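Reheating a steak in the toaster oven

Quick one, as people keep asking. Microwave makes it grey and chewy so dont bother.

Take the meat out of the fridge a bit beforehand. Pat dry with kitchen paper. Oven on low, 120 if yours has a proper dial, let it warm up first. Mine's a little Backlund and it takes ages.

Door right down before you start, then steak straight on the wire rack. Tray underneath if you've got one - saves scrubbing. Keep it flat and well back, no corners hanging over the front or they'll catch on the door.
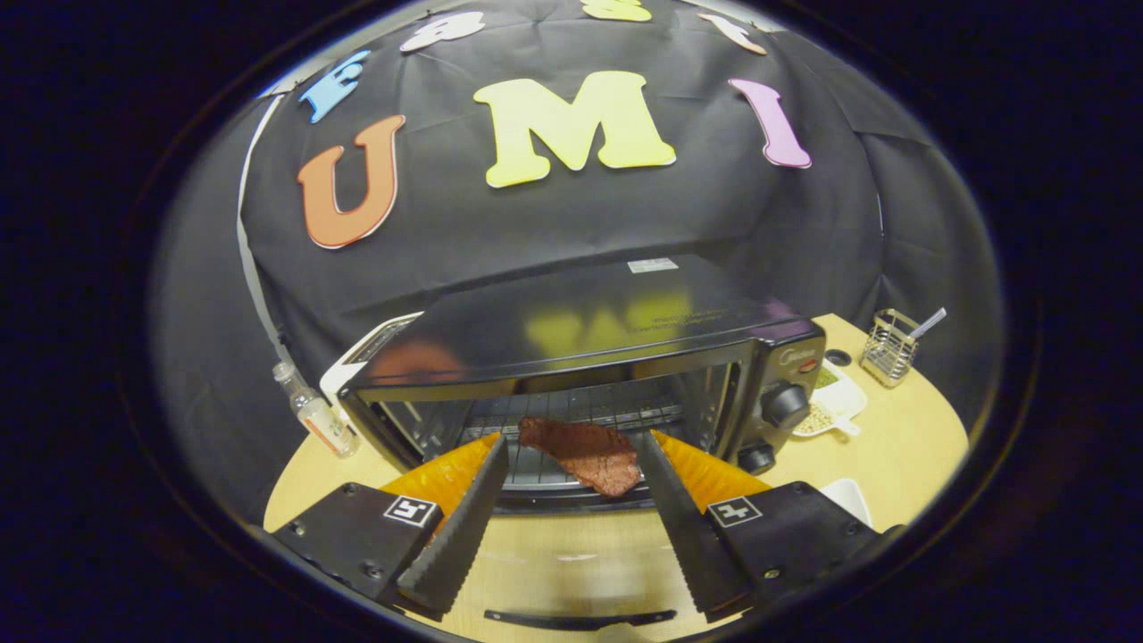
Steak on the rack, door down. Front corner needs pushing back in.

Shut the door. A 300 g piece wants 15 minutes or so, thinner ones less. Turn it once, with tongs, not a fork. Check the middle - 70 on the probe if you like it hot right through.

Rest it for 3 minutes on a warm plate. Bit of butter on top. Slice accross the grain.

Leftover chips can go in for the last few mintues, same rack, round the edges.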